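Jobs & Calls > Paid Participation > Simulation and Robotics

Wanted: patient people to drive a robot arm that isn't there

Zenlow is looking for 47 people to operate a simulated robot arm from a desk, several hours a day, for the better part of August. You will be paid. You will also be bored now and then, and we would sooner say so here than have you find out in the second hour.

The project is called Hemmin. It is a learning system that is supposed to pick up everyday handling jobs by studying people doing them, and at present it has studied very few people, most of whom work here and have the same bad habits. We need examples from hands other than ours. Left-handed people are particularly welcome, as are the cautious, the heavy-handed and anyone who has ever reversed a trailer.

All the work takes place in simulation. The room you'll be working in has pale grey tiles, a piece of wooden furniture and a great many shadows, and you will come to know it better than your own kitchen.
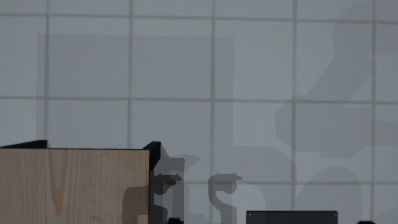 Each attempt is called an episode. You are given a short written instruction, you carry it out with the arm using a pair of hand controllers, and you press a pedal when you think you've finished. The software resets everything and you do it again with the objects shifted a little. A good episode is smooth, unhurried and does what the instruction said. A bad one is still useful if you mark it as bad. An episode that went wrong and was marked as good is the thing that keeps us here in the evenings.

We ask each participant for 200 accepted episodes. Most people will need to record 300 to get there, so the pay is worked out on 300 and you keep all of it if you turn out to be quicker than that.

You'll be switching between viewpoints as you work. Some of them show you very little of the arm itself, and you may find yourself judging where it has got to by the shadow it throws on the tiles. This is a knack. It arrives on the second day, generally after lunch.

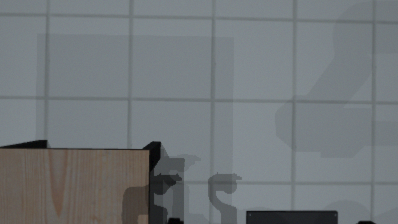
What we need from you

- You are 18 or over and can get to our rooms at Broler, which are up two flights of stairs (there is a lift, and it is slow).
- You can sit and use both hands for 45 minutes at a stretch. Breaks are paid.
- Your eyesight is good enough, with or without glasses, to tell one grey from another.
- You can follow a dull instruction to the letter, including the ones you could improve.
- You will tell us when you've made a mess of something.

You don't need any experience with robots, coding or computer games. Gamers are welcome, though we should warn you that the arm moves at the pace of a careful uncle and there is no score.

What you get

- An hourly rate, paid at the end of each week. The current figure is in the information sheet, which we send to everyone who writes in.
- A paid half-day of training before anything you record counts.
- Travel costs within the Brernine bus zone.
- Tea, coffee and a biscuit tin of variable quality.

What we keep

We store the movements of the controllers, the state of the simulated room and the rendered views. We don't film you or record your voice. Your episodes are filed under a number, and you can ask for them to be withdrawn up to the day the collection closes. After that they go into the training set and we can't fish them out again.

How to apply

Write to the Hemmin desk by 21st July with your name, the hours you can manage and 3 sentences about a fiddly job you have done with your hands. Wallpapering, icing, fly-tying and changing a watch battery have all gone down well in the past. A CV isn't required and won't be read.

We'll invite people in for a short trial on the controllers. It is paid too, and if the moving views make you queasy it's the best time to discover it – you can go home with your money and no hard feelings.

Places are given out as suitable people turn up, so an early note does help.

Contact the Hemmin desk | © Zenlow | Back to top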